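Minuneck cell

The Minuneck cell is a two-armed robot station built to practise on the Lullix board, a teaching panel of interlocking jigsaw-like tiles. Consuelo Palomino drew up its set-up routine at Workis one November, and it is a lovely piece of careful work! Each gripper is closed slowly beside the board so that its two fingers can be checked for an even meeting at the tips.

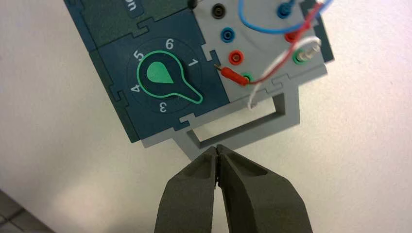 Fingers that meet unevenly are loosened, squared up and tried again. The check is repeated every 111 runs, and worn fingers are swapped in pairs. Echeverri, a sister cell, goes only 100 runs between checks.

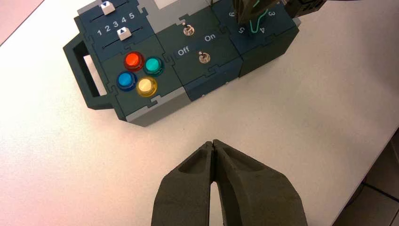
Gripper fingers nearly closed in front of the push buttons, sliders and toggle switches.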